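Preda 6 Cabin Filter, one season of use

The Preda 6 is a replacement cabin air filter housing for older pickups that left the factory without one. It mounts behind the glove box, takes a flat pleated cartridge and seals to the blower inlet with a foam gasket. I fitted mine in August and have driven 1,675 miles with it, mostly on unpaved county roads out past Lullisside.

Installation took most of an afternoon. The bracket holes line up, but the two lower screws are hard to reach without a stubby driver. The instructions show the gasket going on last. Fit it first – the housing has to be pulled back out otherwise. Krisztina Hajdu, who runs the parts counter at Jekora, had already penciled that correction on my copy.
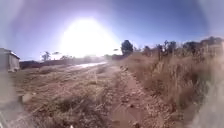 Fan noise is up slightly on the lowest setting and unchanged on the others. Airflow at the center vents felt the same as before until the cartridge loaded up. I pulled it at 184 miles and found an even gray layer across the pleats, with no bypass marks along the edges. Tapping it out on a fence post restored most of the flow. The maker allows this with the standard cartridge but not with the charcoal one.

The latch is the weak part. It is a thin plastic tab, and mine has turned white at the bend after repeated opening. Urkov sells a similar housing with a metal clip, but it is deeper and fouls the glove box hinge on my truck.

Dust on the dash is much reduced. Fine powder still gets in through the door seals, and a cabin filter will not fix that.

Rating: 4 out of 5. One point off for the latch.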